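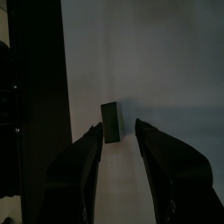
Open fingers and the green test block, seen from the wrist of the arm at Flivon's Wamden workshop.

At 7.40 in the morning, before the kettle has boiled, Oda Öberg is already crouched with her chin level with the table, looking at the space under a gripper finger. She slides a strip of paper beneath the left tip, then beneath the right, and pulls a face. "It's drooped again," she says, sounding delighted.

Öberg looks after the small sorting cell at Flivon, and her whole morning hangs on one plain green block. It stands upright on the pale tabletop, a bit scuffed by now, and the arm has to come down over it with the fingers spread wide, close, lift, turn and put it back on its feet. It does this 200 times before any real work is allowed near it. On the day I visit, the first run gives 192 clean lifts, and I would have been thrilled with that. Öberg wants to know about the others.

So we go hunting, and what fun it is! She runs the arm at a crawl and stops it just short of the block, so that we can look along the fingers from the wrist camera. One finger is touching down a hair before the other, she reckons, and giving the block a nudge as it closes. The cure is wonderfully low-tech: loosen the finger, slip in a shim as thin as a crisp packet, tighten up, try again. The first shim is too thick. The second goes in crooked and has to be fished out with tweezers. The third feels right, and Öberg marks its size in pencil on the back of the log sheet.

Then comes the light. The workshop has a big window, and a shadow lying behind the block can fool the camera into thinking the block is wider than it is. Öberg spent most of one December chasing that fault through the software (she still groans about it) before she tried moving a lamp. Now she checks the lamp first and the code last, and she has passed the habit on to the team at Nygård, who run a sister cell with a longer arm.

The second run takes 17 minutes. The arm dips and rises, dips and rises, with a soft little sigh from the joints that I could happily listen to all day. Öberg wipes the table, signs the sheet and wheels over the first crate of parts for Kerelano. The green block goes back into her coat pocket until tomorrow.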